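**July, notebook, film restoration and subtitles bench**

Started 9.30. Continued with the subtitle file for *Ngau*, the family drama from the village shoot. Afiq Menon sent back his remarks on the first two reels last night and I have put most of them in.

Main problem is still the grandmother. She speaks very little in the film, and when she speaks it is half proverb. The novel gives her whole pages of thinking, and the director took all this out and left only her face. I think he was right. But the old subtitles, from the Stosbridge print, tried to put the novel back in. In the kitchen quarrel she says four words and the subtitle runs to 2 full lines. The audience is reading when they should be looking at her. I have cut it to "Eat first. Then shout." Afiq prefers "Eat, then be angry." We did not agree yet. His is closer to the original, mine is easier to read in the time.

Count at lunch: 1,512 subtitles in the old file. I would like to finish with fewer, but I don't set a target. Reel 3 has 26 where the text stays on screen after the cut, and these must be fixed by hand because the automatic tool in Fovular moves the start time also.

Watched the river funeral again without sound, to check the rhythm. It is a very strong piece of acting from the elder son. He does nothing with his hands for the whole shot. When the sound is on I don't notice it so much, the music tells me what to feel before he does. Maybe the music is the weak part of this film. Kamarul Purba says it was added late and the composer had only a rough cut. I can believe it.

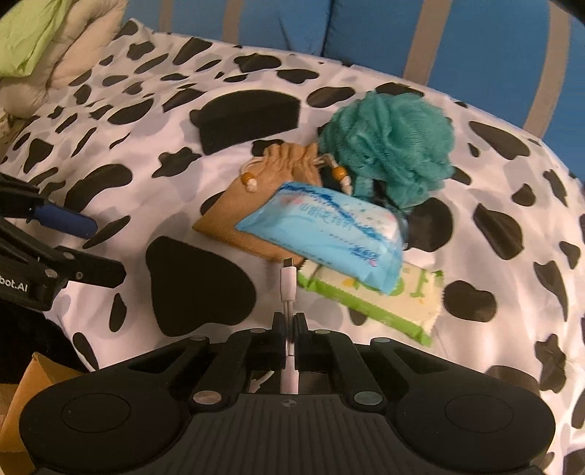
*USB cable and the drawstring pouch, on the cow-spot sheet.*

After lunch, reel 4. The long argument about selling the land. Three people talk over each other and the old file follows only the uncle. I made a test with dashes, two speakers per subtitle, the third one left out when he only repeats. It reads better than I expected. To check with Afiq:

- "tanah pusaka": old file has "property". I wrote "our family's land". Too long in the second place it comes, there I have only "this land".
- The uncle's joke about the goat. It does not work in English. I left it literal, he laughs himself so people will understand it is a joke.
- Song over the end of the reel: translate or not? Brilau say their screenings normally leave songs alone. I would translate the first verse, as it names the dead brother and no other place does.

Export to Brilau test player: italics lost again, accents fine. Same fault as with the previous file. Saved once more as plain text with a new name and then the italics came through. I don't know why. Write down the steps next time.

Reading speed: I checked a passage of 30 subtitles in reel 4. The fast ones are all the uncle. He can be shortened, he says everything twice.

To do

- Reel 3 late cuts, finish
- Ask Kamarul for the dialogue list of reel 5, mine stops in the middle of the wedding
- Decide "Eat first"
- Watch reel 1 again from the start, with the colour version and not the grey working copy

Stopped 5.15, eyes tired.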